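In Praise of the Kitchen Table Hour

October 17, 2018

My grandmother had a rule that no one in her house could be talked to about anything important until they had sat at the table for a while with something to do. Peas to shell, usually, or a drawer of buttons. I thought it was a trick to get free help out of us (and it was, a little), but I've come to believe she understood more about conversation than most of the people who write books on the subject.

I've been thinking about this because our town library, over on Shabalala Street, is deciding what to do with the old reading room. The plan on display in the lobby calls for lounge chairs, 9 of them, with little swiveling arms for your laptop. They look very comfortable. I sat in one at the open house and nearly dozed off. But there isn't a single big table in the drawing, and I'd like to make the case for one before the money is spent.

A lounge chair is made for one person. You sink into it, you put your bag between your feet, and you have told the room that you're busy. A table is a different sort of invitation. You can sit down across from a stranger at a table without a word, spread out your papers, and an hour later you've borrowed their pencil and heard about their sister in Plasness. I met my friend Amnuay Somboon that way in January, when we both had tax forms out and were sighing at the same volume. He had the better eraser. We've had lunch most weeks ever since, and I now know a great deal about growing peppers indoors.

People tell me that tables get scratched, and teenagers will write on them, and someone will leave a ring with a coffee cup. Well, yes! My own table has a burn on it from a fondue pot and a long gouge from the winter my son took up carving, and I wouldn't sand out either one. I'm told the library would have to spend more than 300 dollars on a good secondhand table, and I have trouble seeing that as a scandal next to the price of the chairs.

I don't want to be unfair to the committee. They've worked hard, and some folks really do need a soft seat and a quiet corner - my knees are starting to see the point. Keep a few of the chairs by the window. But give the middle of the room to something flat and solid, with space for elbows, and leave it a bit messy so that people feel allowed to use it.

The comment box is by the front desk until the end of the month, and the cards are small, so write on both sides.
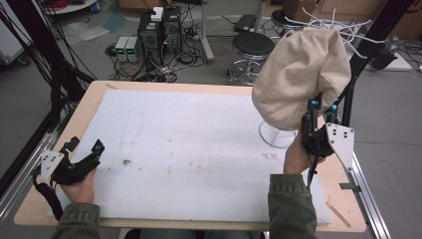
I filled out two of them myself, and then sat on the radiator cover to do it, there being nowhere else in the lobby to lean.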